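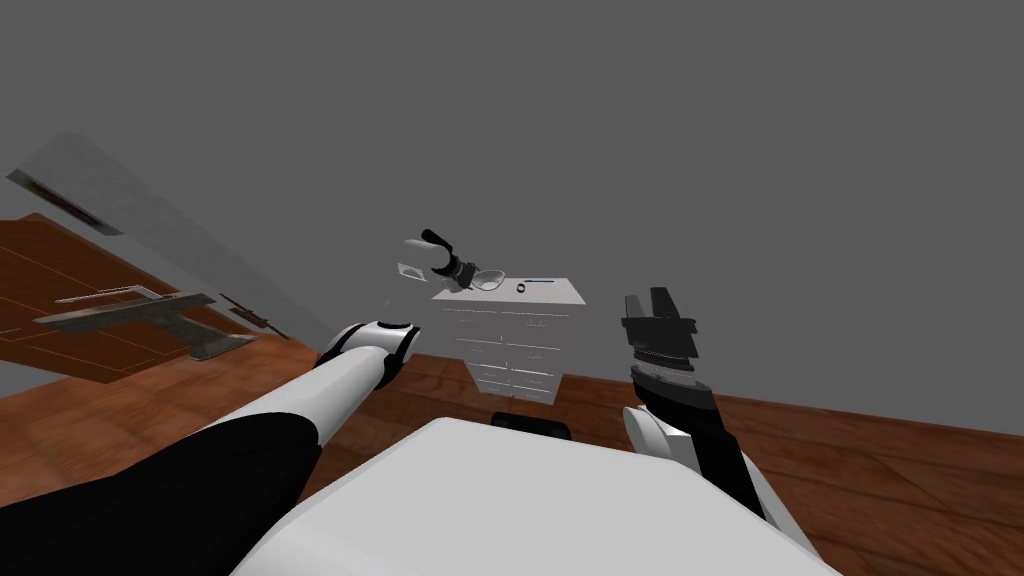
Gray wall and reddish-brown wooden floor.

Mutby: household item location notes

Version 2, April 2022

Mutby is a set of short written notes that say where things are kept in a house. The notes come from home contents lists, moving lists and storage lists. Each one names an item and a place, such as "winter blankets, hall closet, top shelf" or "spare keys — hook inside pantry door." All of the text is in English.

The set is kept by Mairéad Dolan and Esi Gyamfi. Ruairí Ó Ceallaigh wrote the cleaning scripts. Colm Mac Mathúna checked the place labels for version 2.

What is in the folder

notes.csv holds the notes, one per row.
places.csv holds the list of place labels and what each one covers.
sources.csv says which list each note came from and what kind of list it was.
changes.txt holds the differences between versions.
clean/ holds the scripts. You do not need them to use the data.

Columns in notes.csv

note_id is a number that does not change between versions. If a note is removed, its number is not used again.
text is the note as written, with spelling left alone.
item is the thing being located, in lower case.
room is the room, if the writer gave one. Many did not, and the cell is then blank.
place is one of the 112 labels in places.csv.
detail is anything narrower than the place, such as a shelf, a side or a drawer number.
list_id links to sources.csv.

Files are UTF-8 with commas between fields. Text that has a comma in it is in double quotes. Notes with a line break in the original have a slash where the break was.

How the notes were collected

People gave us lists they had already written for their own use. Most were typed. Handwritten lists were typed up by Esi, and a word she could not read is marked [?] in the text column. We asked for no new writing. Lists made for a sale or a rental were left out in version 2, as they tend to say what condition a thing is in and leave out where it is.

Names, street addresses and phone numbers were taken out by hand. Alarm codes and safe numbers turned up in a few lists, and the whole note was dropped in those cases.

How places are labeled

A place is the piece of furniture or part of the house that holds the item. The label is picked from places.csv, and anything narrower goes in detail. "Top" is a detail when the furniture has other parts that could hold things. "Under the bed" has its own label, and so does "behind the door," as both were too common to leave in detail.
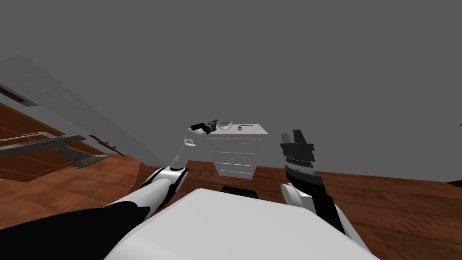
Dressers, chests of drawers and bureaus gave us more trouble than any other furniture. Writers use the three words freely, and two lists from the same house may not agree. In version 1 we kept them apart. Version 2 puts them all under dresser, and the writer's own word is still there in the text column. The top of a dresser also needs a side when the writer gives one. A camera at the left end of the dresser top, as shown, would have "camera" as the item, "dresser" as the place and "top, left end" as the detail. Left and right are always taken as the writer gave them, and we do not turn them around to suit the person who would be standing with their back to the furniture.

Closets and wardrobes stay separate. A closet is part of the house and a wardrobe can be moved. If a note says only "closet" and the rest of the list makes it plain that a wardrobe is meant, the label is still closet.

Sheds, garages and cellars are rooms. A note such as "paint, garage" has a room and no place, and the place cell says none.

Known problems

Kitchens are over-represented. People who write lists seem to write a lot about cupboards.
Sixteen lists have no source kind in sources.csv. We have asked and had no reply.
"Press" is used by some writers for a cupboard. It is labeled cupboard in version 2 but was labeled other in version 1.
The detail column is free text and has not been evened out. "Second drawer" and "drawer 2" both appear.
Notes with more than one item are kept whole — the item column then gives only the first.

Splits

The notes are split by list, so all notes from one list are in the same part. Please keep it that way. Notes in a list repeat each other a good deal, and a split by row gives scores that look better than they should.
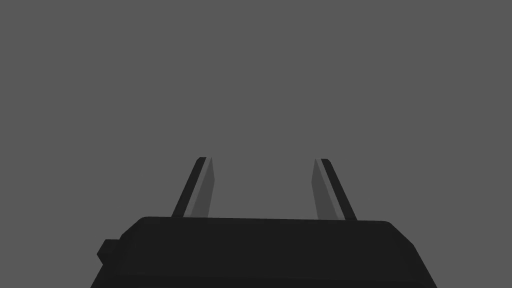

Can I add my own place labels?
Add them in a separate column and leave the place column as it is. If you think a label belongs in the main list, send Mairéad the label, what it covers and a few notes that need it.

Changes planned

Gearóid Keogh is going through the detail column and hopes to have the drawer numbers in one form by August. The room column will be looked at after that. Labels will not change before version 3.

Terms

Free to use for study and teaching. Please name the set and the version. Do not try to work out whose house a list came from.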